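We've had the Dristex two-arm kit on loan for a while now and people keep asking about it, so I'm putting my notes in one thread. We're a small panel shop. We paid for shipping and nothing else.

What you get: two arms, two grippers, a controller for each, cables, and a license for their Brodska software. What you don't get: a table, mounting plates, or any fixtures. Plan for that. Our plates took longer than the rest of the install.

Setup. The manual says one afternoon. It took us 13 hours spread over three shifts. Most of that was cable routing and getting both controllers to show up in Brodska at the same time. A firmware update fixed the second problem.

Teaching positions by hand is the best part of the kit. You hold the button on the wrist, move the arm where you want it, let go, save. Two of our assemblers were doing it without help before lunch on the first day.

The software is less good. Undo only goes back one step. Renaming a saved point breaks any routine that uses it, and there is no warning. I reported it and Dristex says a fix is planned for May.

We gave it jobs from our own bench: pressing buttons on control stations before they ship, and picking small parts out of a tray. Button pressing needs a light touch. The default force was too high for us and I brought it down to 18 newtons. 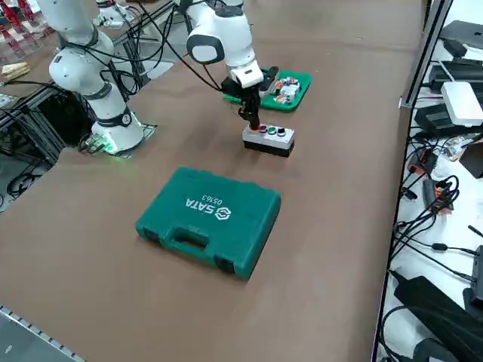 Gripper on the red button, parts tray behind it.

Results on the button routine: 31 runs, one stop, and that was my mistake with a saved point. Picking from the tray is slower and I'm not ready to give a number for it. Small parts lying against each other are still a problem.

Compared with the Gagnon single arm we tried last year: Gagnon has better software and a better manual. Dristex has the easier hand teaching, and you get the second arm for 17 percent more money.

Would I buy it? For button and switch checks, yes. For tray picking, not yet. Okex is our distributor and they're letting us keep it through the next firmware release, so I'll add to this thread after that.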